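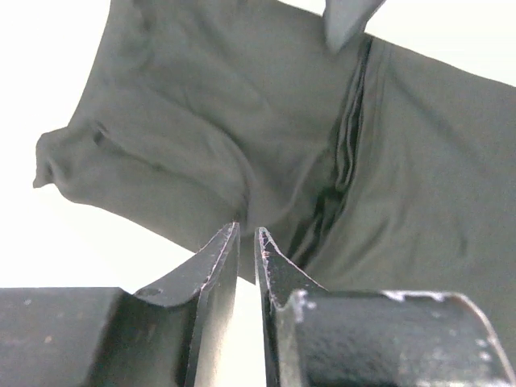

Home | Rules | Strategy | Score sheets | Forum

How to Keep Score in Partnership Cribbage

Reading time: 3 min

This page covers scoring for four players in two fixed partnerships, using one board and one standard deck. It assumes you already know the two-player game. The method is the one used in the Mundosix evening league and works with any board that has two tracks.

Setting up

1. Seat partners across from each other. Each side chooses one pegger, who moves the pegs for the whole game. The other partner checks the count.

2. Place both pegs of each side in the starting holes. If your board has no starting holes, leave the pegs off the track until the first points are scored.

3. Deal five cards to each player, one at a time. Each player discards one card face down. The four discards form the crib, which belongs to the dealer's side.

4. The player to the dealer's left cuts the deck. The dealer turns up the starter. If it is a jack, the dealer's side pegs two at once.
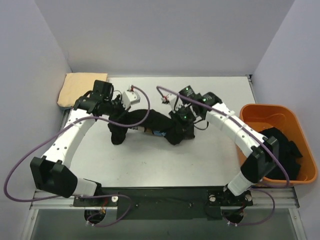

Scoring the play

5. The player to the dealer's left leads. Each player in turn lays a card and announces the running total, which may not go over 31.

6. Peg two for reaching 15 and two for reaching 31. Pairs score two, three of a kind scores six, and four of a kind scores twelve. Runs of three or more score one point per card, in any order, provided no other card interrupts them.

7. A player who cannot lay a card says "go." Play continues with the others until no one can lay without passing 31. The last to lay pegs one, unless the total is exactly 31, in which case only the two points are taken.

8. Reset the total to zero. The next player in turn after the last card laid leads again, skipping anyone with no cards left. The final card of the hand also scores one for last.

Counting the hands

9. Count in order, starting at the dealer's left. The dealer counts last, then counts the crib.

10. Count fifteens first, then pairs, runs, flushes and the matching jack. Say each step out loud - it lets the other side follow without touching the cards.

11. Move the rear peg past the front peg by the number of points scored. The front peg now shows the score and the rear peg shows the previous one.

12. The first side to reach 121 wins at once, even in the middle of a count. A match in our league is 3 games.

Comments

Akash Chauhan
Is step 1 strict? On our Bretisska board the far end is hard to reach, so we swap peggers at the halfway point.

Bjartur Lykkegaard
Swap if both sides agree before the first deal. The league rule is one pegger per game.

fivport45
Does a four-card flush count in the crib? My brother says yes.

Bjartur Lykkegaard
No. The crib needs all five cards in the same suit, including the starter.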